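Droltar Home Forum > Laundry and Cleaning > Front loader smells like a pond

gasket_gus
27 September 2019

We bought a house in Brurkotdale in July and the washer came with it. It's a front loader. For the first few weeks it was fine, then the towels started coming out with a sour smell, and now it's everything, including the kids' gym clothes, which didn't need the help. I've run two empty hot cycles with a cup of bleach. The smell goes away for three or four loads and then it's back.

Before I spend $157 on a service call, is there something I should be doing myself? The company I called was Ansari Appliance. They were polite about it but said they couldn't tell me anything over the phone.

We do about six loads a week, mostly on warm. Liquid detergent, filled to the line on the cap.

pnw_linens

The line on the cap is your first problem. Two tablespoons is plenty for a normal load in a front loader. The extra never rinses out and it sits in the gasket and the hoses. Cut it down and run a couple of loads of old towels with no detergent at all. If you see suds, that's what has been building up in there.

Napaporn Bunnag

Have you pulled the gasket back and looked inside the fold? I don't mean the part you see when you open the door. Put your fingers in the channel and pull the rubber toward you, all the way around, and pay attention to the bottom. I found a child's sock in mine that had been there long enough to change color.

Also, leave the door open between loads. All the way if you have the space.

gasket_gus

I have wiped the part I can see. I didn't know the rest of it moved. Will try tonight.

Here is the machine, if it helps anybody tell me where things are. I think the round thing at the bottom right is the filter? I have never opened it.

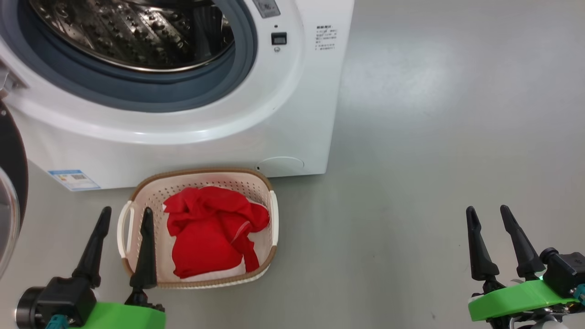
Door open, basket on the floor in front. The cover I'm asking about is low on the right, with the little notch in it.

Pichit Srisuk

Yes, I'd expect the drain pump filter to be behind that. On most of them you put a coin or a flat screwdriver in the notch and the cover comes off. Check your manual for your own model.

Move the laundry basket before you start. Get a shallow pan, a baking sheet with a rim is good, and a couple of old towels. If there's a small drain hose next to the filter, empty that into the pan first. Then turn the filter counterclockwise a little at a time. When water starts coming out, let it run, close it, dump the pan, and go again. Mine took 15 minutes just to drain. Unplug the machine first, and don't do it right after a hot cycle.

Clean the filter in the sink with a toothbrush and wipe out the hole it came from before you screw it back in.

old_wringer

I'm going to disagree with everybody. The trouble with front loaders is people wash everything on warm or cold and expect bacteria to go away. Run your towels and sheets on the hottest setting every week and you won't need to take anything apart. I've had mine nine years and have never touched the filter.

pnw_linens

Nine years without opening the filter is not something I'd recommend to anybody. There is hair and lint in there whether you wash hot or not.

old_wringer

It drains fine. It doesn't smell. I don't know what else you want from a washing machine.

Napaporn Bunnag

Hot water helps, I agree with that much. But he already ran two hot cycles with bleach and the smell came back, so there's something in there that the hot cycle isn't reaching. Filter or gasket fold or both. The detergent drawer is worth a look too. Most of them slide right out if you press the tab at the back, and the roof of the slot is usually black.

One more thing, please don't use vinegar and bleach on the same day. I see people suggest both and it makes chlorine gas.

tubtime

Just buy the Filtasik tablets. One a month in the drum, no taking anything apart. Works for me.

Pichit Srisuk

Tablets are fine for upkeep. They won't remove a hair clip.

gasket_gus

Update. I did the filter first. Almost two quarts of gray water came out, plus 35 cents, a bobby pin, and a wad of lint the size of an egg. The smell was the same one as on the towels, only much stronger. The gasket had a black line all along the bottom of the fold. I laid rags soaked in diluted bleach in there for an hour and most of it came off — there are still some specks I think are permanent.

Drawer came out too. Napaporn was right about the roof.

I've cut the detergent to two tablespoons and did one load of towels with none. There were suds.

Napaporn Bunnag

Good. Dry the fold with a rag after the last load of the day and check the filter again in a month. If the specks bother you, a new gasket is a couple of hours' work, but I wouldn't for specks.

old_wringer

Still say wash the towels hot.

Page 1 of 1

269 views | 6 shares

Comments

lindy_b: Found a whole baby mitten in mine. Thank you for the part about the fold.

rk_basement: Is the filter always at the bottom right? Mine has a panel on the left.

mapleave: Left on mine too. Same job.

Contact us | Copyright Droltar Home Forum | Back to top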